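Search this site Enter keywords Go

4.3 Blur-aware gating in the wrist tracker

So far I've talked about the planner as if it always gets a clean pose from perception. It doesn't, and this section is where I own up to how much of our trouble came from that. I'll go through what Tellon (our tracking module) does with each wrist image, why the first version kept throwing the arm into tiny corrections it didn't need, and what we changed.

Tellon started out very simple. Every image from the wrist camera went through a feature extractor, the features were matched to a map of the work surface, and the pose that came out was handed to Prasta, our motion planner, at 60 Hz. I was pretty proud of that loop! It ran fast, the code fit on a few screens, and on slow moves it did exactly what we wanted. Then we turned up the speed limits and the whole thing got jumpy. Prasta would ask for a long smooth sweep, Tellon would report that the hand had shifted sideways, and Prasta would dutifully fix an error that only existed in the pose estimate.

My first guess was bad timing. Nayara Cordeiro spent most of April adding time stamps at every hop between the camera driver and the planner, and she did find one queue that was holding on to old images under load. Fixing that helped a bit (Section 4.1 has the details), but the jumps stayed. So we did the thing we should have done at the start and dumped the raw images next to the matches for every jump in the log.

The pattern was easy to see once we looked. In a fast move, the stuff near the hand often stays readable while the background turns to streaks. Our matcher loved the streaks. A long smear gives you a strong edge, and a strong edge scores well, but you can slide along it as far as you like and the score hardly changes. The tracker was picking a spot on that edge more or less at random and calling it a match.

We had a blur check already, I should say. It computed one sharpness number for the full image and dropped anything under a threshold. With a wrist camera that number is close to useless, for the silly reason that the gripper is always in view. The gripper moves with the camera, so it stays crisp no matter how fast the arm is going, and it takes up a lot of pixels. The check looked at a sharp gripper and happily passed the whole image.

The new version works on tiles. We split each image into a grid and mask out the tiles that the hand always covers, using a mask built once per tool. Each tile that's left gets a sharpness value in two directions, along the strongest gradient and across it. If a tile is sharp in both, we keep all its matches. If it's sharp in only one, we keep the matches but tell the solver to trust them only across the edge, and if it's soft in both we drop it. The weights go straight into the pose solver as a per-match covariance, so Prasta also finds out how sure Tellon is and in which direction.

That last part turned out to matter more than the tiles themselves. Before, Prasta treated every pose the same. Now, when the uncertainty stretches out along the direction of travel, it coasts on joint encoders for that axis and keeps using vision for the others. We cap the coasting at 3 control cycles in a row, after which the planner slows the arm until the estimate tightens up again. I tried longer caps and didn't like how the arm behaved near the table border.

Figure 6 shows the sort of input that made us do all this. The carpet side is a mess of diagonal bands, while the grip texture and the pegs under the housing are in pretty good focus. A single score for the whole picture can't tell you both of those things.
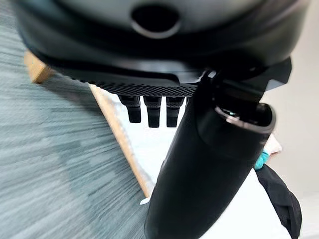
Figure 6. Wrist view with strong blur on the gray carpet at left and reasonably sharp detail on the gripper. The light-brown wooden edge separates the carpet from the white surface.

The wooden edge is worth a second look too. An edge like that is a great landmark for one direction and no help at all for the other, and it also bows noticeably because of the wide-angle lens. Our old line model was straight. We now undistort the edge points before fitting, which costs us a little time per image, and we skip the step for tiles that have already been dropped.

To check the change, we replayed 60 logged moves through both versions of Tellon with the planner in the loop but the motors off. I went through the plots by hand, and the sideways jumps that had sent us down this road were mostly gone. The ones that remained came from glossy parts, where a highlight slides over a curved surface as the view changes and looks for all the world like a real feature. Tiles don't fix that. Clunix, the log viewer we use, can now color matches by their weight, and that made these bad highlights much quicker to find.

There's a cost to be honest about. Masking the hand throws away a good chunk of the view, and with a bulky tool on the arm we sometimes end up with too few tiles to solve for a full pose. In that case Tellon reports only the axes it can support. The mask also has to be rebuilt if someone changes the fingers, and I've forgotten to do it more than once. Section 4.4 covers the Dunne calibration script, which does the rebuild at startup and refuses to enable the arm if the mask and the live view disagree.

Related items
Time stamps and stale images in a wrist camera pipeline
Planning with direction-dependent pose uncertainty
Tool masks for hand-mounted cameras
Clunix log viewer: notes on match coloring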